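Open day at Skuser, anyone else go?

Started by mirjana_r, June 17, 2022

mirjana_r wrote:
Well, I finally got myself along to the robotics open day at Skuser, after promising Latifa I'd go every year since she started there. I meant to stay for the welcome talk and a sandwich, and I ended up missing two buses home. I thought I'd put down a few impressions while they're fresh, partly for those of you who couldn't make it and partly to see whether the rest of you came away with the same feeling.

The building is the old wool store from 1858, lovely brick on the outside and all grey floors and extension cords on the inside. They took us through in groups, and mine had a very patient young guide named Younes Filali who let the kids ask everything first. I was glad, as the kids asked much better questions than I would have. One wanted to know if the robot gets bored. Younes said he'd never found out but that he certainly does!

The part I liked best was the two-armed bench, with the little coloured cubes. I'd expected something big and loud, like the car factory films they showed us at school. It's a much quieter sort of thing, and you find yourself leaning in. There's a small camera down at the gripper as well, so you get the view from right between the fingers, and the blocks still look small from there.
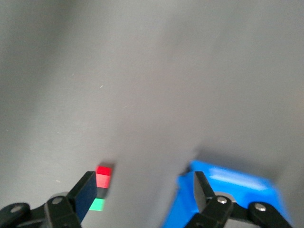 I stood beside a retired machinist for a good part of it and we both held our breath like we were watching the curling. He told me he'd spent years setting up jigs so that a part could only ever sit one way, and it did his head in a bit to see cubes just put down on an open table. I could have listened to him all afternoon.

Anyway, did anyone else go? I'd love to hear what the later groups got to see.

gus_obi wrote:
I was in the last group, Mirjana, so I probably walked right past you at the sandwiches. Glad you had a good time. I'll be the grump, though. We've got a Riter line at work that packs 47 cartons in the time it takes me to find my glasses, and next to that I found the cube bench awfully slow going. Nice people, nice coffee, but I kept wondering what it was for.

latifa_b wrote:
Hi both, and thank you for coming! I'll declare my interest, I work there (not on the arms, I do the scheduling and I ordered the sandwiches).

Gus, I do take your point, but I don't think it's a fair race. Your carton line does one job and does it beautifully. The folks on the bench are after an arm that can be given a different job after lunch. The cubes and the bin are a warm-up for sorting mixed parts, and they picked them so that a visitor can tell straight away what's meant to go where.

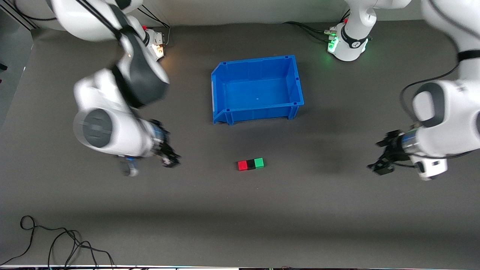

It also helps that everybody, from the five-year-olds to the engineers, has picked up a block and dropped it in a tub at some point in their life. Last November we tried an open day with proper connectors and cable ends, and people were very polite about it and drifted off to the cake table.

gus_obi wrote:
Fair enough about the cake table. I still say if you invite more than 60 people in, show them the hard job, even if it goes wrong. I'd have stayed longer for a bungled connector than for a tidy cube.

szymon_rut wrote:
I'm with Gus on this one, and I say that as somebody who enjoyed the day very much. My neighbour came with me and went home thinking robots are for toys. A bit of card beside the bench saying "next we try this with Zinley fittings" would have done the trick. The talk from the Slaoui fellow did mention it, but he was up against the coffee grinder the whole time, poor man, and I only caught every third word.

mirjana_r wrote:
Oh, I don't know, Szymon, I think I'd have been lost with the fittings. I wouldn't know a good one from a bad one. With the cubes I could follow along without anybody explaining, and by the end I was asking Younes how the two arms keep out of each other's way, which I'd never have thought to wonder about over breakfast. But a card would be a good idea, I'll give you that.

latifa_b wrote:
A card we can do. I've passed it along, and the note about the grinder too. Szymon, if your neighbour would like to come back on a quieter day, send me a message and I'll find a time when the bench crew are in.

szymon_rut wrote:
That's very kind, Latifa, I'll ask her. She'll want to know if there are sandwiches.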